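From: Fenna De Smet
To: hems-and-repairs list
Date: 29/09/2019
Subject: Re: [hems] black jeans, again (folding, fading, cuffs)

Dirk Cuypers wrote:

> Hi all, I have a stack of black jeans that I'm trying to keep
> black, and a shelf that is too shallow for the way I fold them.
> My mother folded everything in half and then in half again and
> put it over a rail. On my Nesturia shelves that leaves a big
> lump hanging off the front, and the one on top slides down
> behind. I also get a pale line down the front of each leg where
> the crease sits. Is that the washing or the folding? And does
> anybody bother to fix a cuff that has started to go fuzzy, or do
> you just let it go? I have a pair of Rollix ones that I like too
> much to throw out.
> Dirk

Hi Dirk, hi everybody,

Oh, I have opinions on this one! I've been meaning to write something since the thread in May about wool pants, when I promised to do jeans next and then got swallowed up by curtains (thirteen feet of lining, never again, or at least not until my sister moves).

First the pale line. I think it's both. The dye on black denim sits near the outside of the yarn, so anywhere the cloth gets bent hard and rubbed is going to show it first. If you wash them right side out they bang around in the drum on exactly those ridges, and then if you fold on the same ridge every time you're pressing it in for another week. So: inside out, zipper closed, cold water, and not too full a load. I use half of what the Clunitz bottle says and I've never had a pair come out dirty. When they're done I take them out right away and give them a good snap by the waistband, the way you'd shake out a tablecloth. Leave them balled up in the machine overnight and you'll get creases that are going nowhere.

I don't put black ones in the dryer. I know people do, and my husband does when I'm not looking, and his are all gray at the knees now. Mine go on the rack, waistband down, still inside out.

Now the folding. I used to do the rail thing too. On a shallow shelf you want a short, thick packet that will stand up by itself, and you get there like this:

Lay the jeans face up on something flat and hard. A bed is no good, they sink in. I use the kitchen table, wiped down first, with nothing else on it that could leave a mark.

Fold one leg over the other so the back pockets end up on the outside. There's always that pointy bit sticking out at the seat. Tuck it in toward the legs so you've got a straight edge from top to bottom.

Smooth from the waist down with the flat of your hand. If a seam has twisted (black ones seem to twist more, or maybe I just look harder) pull the cuffs gently until the side seam and the inside seam lie where they want to.

Bring the cuffs up to just short of the waistband. I leave a gap of 2 inches. If you go all the way up, the waistband and the hems pile up on top of each other and that's your lump.

Then fold in thirds from the bottom, and stand it on its edge. It should stay there. If it flops, you've been too gentle with it.

It's 30 seconds a pair once your hands know it. My shelves are the narrow Söderlund ones from the old apartment and I get 10 pairs in a row, ours and the kids' mixed, all on edge like books. You can see every one without lifting anything, and you don't have to dig for the bottom pair and wreck the rest. And if you turn the packet around every other wash, with the legs folded the opposite way, the crease doesn't land in the same spot each time. That helps a lot with your pale line.

What makes black jeans such a pain, if you ask me, is that you can't see what you're doing. With blue ones the stitching jumps right out at you. On black, when they're all in a heap on the table, about the only things to go by are a seam or a slightly grayer row of stitches, and the cuff if it has a lighter edge. I hunt for the leg opening first, get hold of that, and work my way up from there. 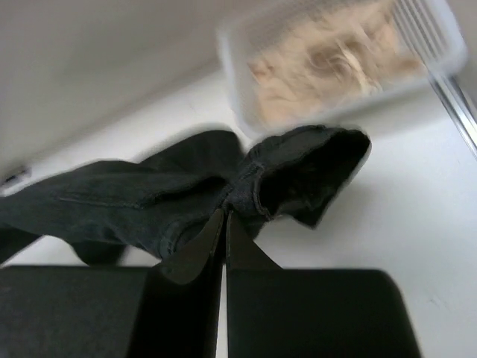
Fenna, the Rollix ones are the worst for that, Dirk wrote back when I sent him the first half of this off list, and he wanted to know whether I'd trim the fuzz off a cuff or leave it alone. Also whether you can put a new hem in without losing length, as his are only just long enough.

So, cuffs. Trim it, but only the loose threads, and only with small sharp scissors. Don't pull! One thread will happily bring its neighbors along. Then turn the cuff inside out and run a line of small whipstitches over the worn edge in black thread. Wax the thread if you have wax. You lose no length at all and from the outside it's hardly there. If the fold has worn right through, you can face it with a strip of cotton tape on the inside, and that only costs you a hair. I did that on a pair of mine and they've had 5 washes since with no trouble.

For thread, get the dull kind. Shiny black polyester on an old black hem looks like a zipper from across the street.

One question back to the list: has anybody tried the dye-refresh stuff on jeans that have a bit of stretch in them? I've only ever done it on all-cotton ones and I'm a little scared for the elastic.

Off to take the sheets in,
Fenna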